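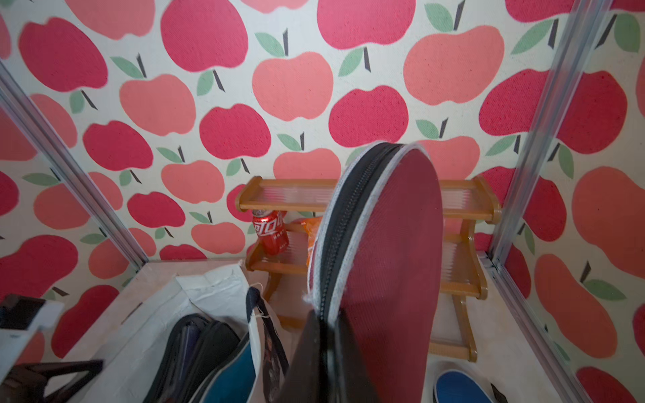 Ukcombe's hallway swap is back, and this year it's all about the entryway

By Anastasia Economou
June 13, 2018

I went down to the old Galanis store on Saturday thinking I'd stay ten minutes. I came home two hours later with a shoe rack I have no room for, so you can guess how it went.

The Ukcombe Hallway Swap is in its fourth year now, and the idea hasn't changed. You bring the stuff that piles up by your front door (racks, bags, cases, hooks, umbrella stands), you get a paper ticket for each piece, and you trade your tickets for somebody else's pile. Gaurav Mishra, who runs it with his neighbor Lefteris Antoniadis, told me 2,047 tickets went out over the weekend. Last year they ran out of tickets on Sunday morning and had to cut up cereal boxes, so this time they printed plenty.

Small wooden shoe racks were the thing everybody wanted. The three-tier kind with slatted shelves and curly sides went fastest, and I saw two grown men being very polite to each other over one of them. I'm a fan of that style myself. It fits under a coat hook, it doesn't look like office furniture, and the shelves end up holding everything except shoes anyway. Mine at home has mail, a flashlight and usually a soda can on it.

Zippered cases did well too, the big soft ones you can stuff with winter hats and forget until September. Lefteris says to check the zipper all the way around before you hand over a ticket, and to snip loose threads instead of pulling them. I pulled one on the bus. Don't do it!

There was some grumbling about the wallpaper table, where leftover rolls went for one ticket each no matter how much was left on them. Chandrasekhar Krishnan got nearly a full roll of a fruit print and was grinning all afternoon. The woman behind him got enough to line a drawer. Gaurav says they'll sort rolls by length next time.

The swap also raised $3,533 from the bake stall and the door, and that goes to new shelving for the Andholm Street reading room. They need $3,630, so if you've got spare change there's a jar at the Galanis counter through the end of the month.

Anything left over can be picked up free this Friday after 4. Bring your own bags, and come by the side door.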